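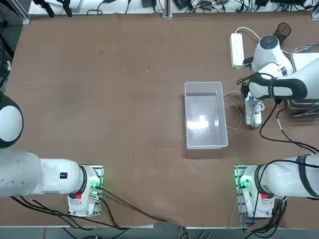 Two arms, one clear box, plenty of brown paper

I've been meaning to write up our house rules for the two-arm table at Bikby, mostly so I can stop repeating them in chat. Hanna Sirko and I argued over the list for ages (she won most of it), and we ended up with a page that fits on the wall.

Rule one is paper first. A plain cover on the table makes it so much easier to see what belongs to the task and what got left behind! Rule two: you don't reach in while the arms are powered. If you need to move the box, stop both of them - yes, both, even if you're only going near one.
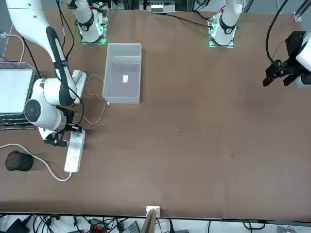
Photo: Vsevolod Demchenko

Then there's speed. Anything new runs at 10 percent until two people have watched it all the way through, and only then do we talk about 100. I used to think that was fussy. Then I tried a script at 90 last April and spent the afternoon ordering a new finger for the gripper, so, fine, Hanna.

Cords are the part I'm still not happy with. Our current wording says "keep cables out of the arm's path," and everybody reads that differently. The folks over at Caltora mark out a no-cable zone with tape and I'm tempted to steal the idea, though I'd want to see how well tape sticks to paper first. If you've tried it, leave me a comment and tell me which tape you used.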